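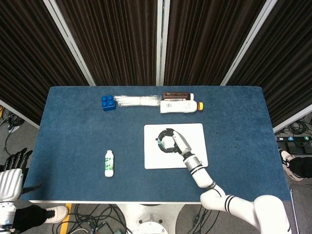
Foto: Britta Teuber / Laritz

Roboter sollen aufräumen lernen: Erste Tests in Flekville

Können Maschinen schon im Haushalt oder im Laden helfen? Die Firma Laritz aus Flekville beschäftigt sich seit März mit dieser Frage. In ihrem Projekt Gristus üben Roboterarme mit künstlichen Händen einfache Arbeiten: Flaschen in eine Reihe legen, einen Tisch freiräumen, einen Stift nehmen und auf einer kleinen Tafel schreiben.

Die Aufgaben klingen leicht, aber für die Technik sind sie es noch nicht. Auf dem Tisch liegen Dinge von sehr verschiedener Art, zum Beispiel ein blauer Baustein, eine Packung mit weißen Stäbchen in durchsichtiger Folie und mehrere Flaschen. Besonders der Stift macht Mühe. Er ist dünn, und die Finger müssen ihn so halten, dass er beim Druck auf die Tafel nicht wegrutscht.

Bastian Baumgart leitet die Versuche. Nach seinen Angaben wurden bisher 647 Durchgänge ausgewertet, in 193 davon musste ein Mensch eingreifen. „Das ist für uns ein ordentliches Ergebnis, aber für einen Haushalt ist es zu viel“, sagte Baumgart. Wer zu Hause eine Hilfe kauft, möchte nicht daneben stehen und aufpassen.

Auch das Tempo ist ein Problem. Für einen Tisch, den eine Person in weniger als einer Minute aufräumt, brauchen die Arme bis zu 18 Minuten. Durchsichtige Verpackungen werden von der Software manchmal zu spät erkannt. Wenn zwei Flaschen sich berühren, wählt sie nicht immer die richtige zuerst.

Interesse kommt trotzdem aus dem Handel. Die Drogeriekette Oltmanns möchte prüfen, ob solche Hände am Abend falsch abgestellte Ware zurück in die Regale bringen können. Dafür hat sie eine Liste von 200 Artikeln übergeben, mit denen als Nächstes geübt werden soll. Ein Einsatz in den Filialen ist noch nicht beschlossen, und über die Kosten machen beide Firmen keine Angaben.

Baumgart rechnet damit, dass die Technik zuerst im Lager und im Laden ankommt und erst später in der Küche. Ein Jahr wollte er dafür nicht nennen.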